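Bag-tying pair back on half speed after cord snag

I popped over to Fernine's unit in Dridley in November to see how the two-armed drawstring bag job is getting on, and walked straight into a bad afternoon. One of the arms had locked up at 2 o'clock with a force fault, and the log put it down to cord caught round a gripper.

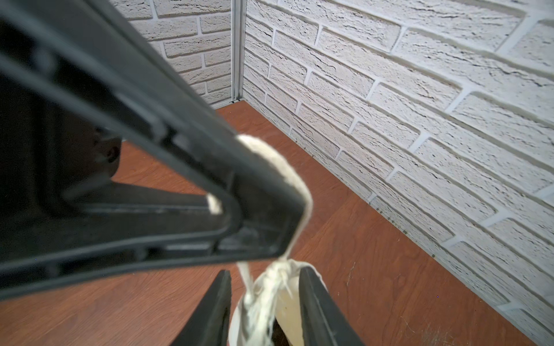

No one was hurt, thankfully, but the stop itself is what's worrying people. The arm should have given up the moment the pull went over its limit, and it kept going for 4 seconds! Koech, who supplied the control software, reckon the limit was lost in an update (they've sent a patch, which I'm told is being tested at their Grosley office first).
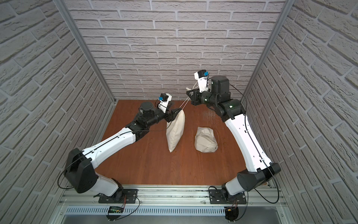 Until that's signed off, both arms are running at 60 per cent speed and someone has to stay within reach of the stop button. The crew want 70 clean bags in a row before they turn it back up. I've asked Fernine whether their other cells had the same update and will add their answer when it comes.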